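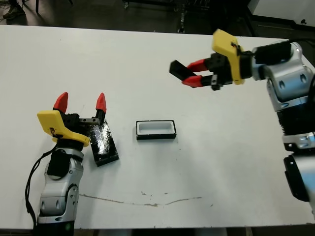 **How long does it take to learn to drive the arms?**

Most people can pick something up and put it down again within their first hour. Getting smooth enough for your sessions to be kept takes longer, usually four or five visits. We don't test anyone before that, and there is no pass mark. Isabelle Charbonneau looks through your early recordings with you and tells you what to change.

**What is the difference between showing by hand and showing by remote control?**

When you show by hand, you hold the robot's own arm and move it through the task while the motors are slack. When you show by remote control, you hold a smaller pair of arms at the Sundell desk and the big pair copies you. We use remote control for anything that needs both arms at once. Showing by hand is kept for single-arm jobs such as pressing, wiping or turning a knob.

**Which one will I be doing?**

New people at Gurkedley start on remote control. You can ask to be shown the other method later on.

**What are the tasks like?**

Small and repetitive. Placing flat parts into shallow boxes, closing lids, passing a part from one gripper to the other, sorting parts by side. A task sheet at the desk gives the start position, the end position and the things that may vary. Read it each time, even if you did the same task the day before - sheets get changed.

**How many recordings do you need for one task?**

The target for a two-arm task is 3000. That is shared across everyone on the rota, and it includes recordings from both rooms. Simpler tasks are closed earlier if the test runs go well.

**How long is one recording?**

It depends on the task. The limit is 54 seconds, after which the Prometti recorder stops and saves what it has. If you reach the limit with the part still in the gripper, mark the recording as unfinished and reset the table.

**Should I move as fast as I can?**

No. Move at the speed you would use if you were handing something to a colleague. Very fast movements make the arms lag behind your hands, and the recording then shows one thing while you were doing another. Very slow ones are a problem too, as the robot learns the pauses along with everything else.

**What do I do if I drop a part?**

Carry on if you can reach it with either gripper. A recovery is useful and we want some of them in the set. If the part has gone off the table, press the left pedal to end the recording, mark it "dropped" and start again. Please don't drop things on purpose.

**Can I reach in and straighten a part with my own hand?**

Not while the recording light is on. End the recording first, wait for both arms to go to rest, then reach in.

**Does the start position have to be exact?**

Only where the sheet says so. For most placing tasks we would like the box and the parts in a slightly different spot each time, turned a little one way or the other. If every recording starts the same, the robot only learns that one layout. Stay inside the area both arms can reach without stretching.

**Which gripper should I use first?**

Whichever is closer to the part, unless the sheet gives an order. Left-handed people sometimes do everything with the left arm out of habit. Kerttu Kinnunen goes through the balance of left and right in March and may ask you to favour one side for a while.

**The gripper won't close fully. Is it broken?**

Probably not. Check that the trigger on your side is coming all the way back when you let go. If it is, run the "home" step from the menu and try again. Should it still stay open after 2 tries, put the arm to rest and write it in the Hämäläinen log. Do not push the fingers together by hand.

**How do I know whether a recording was good?**

Ask yourself whether the part ended up where the sheet wants it, and whether you would be happy for the robot to copy the way it got there. A clumsy first grasp followed by a clean placement is fine. A placement that only worked because the part was knocked in is not, and should be marked as such.

**Will the robot do the task by itself afterwards?**

That is the aim. After training, the task is run 4 times from each of the start layouts with no one at the desk. Results are posted on the board by the door, usually before noon.

**Can I take breaks?**

Yes, and please do. Your wrists will tire before you notice it, and tired recordings are easy to spot. Put the arms to rest, log out of the desk and log in again when you come back - otherwise the next person's recordings go under your name.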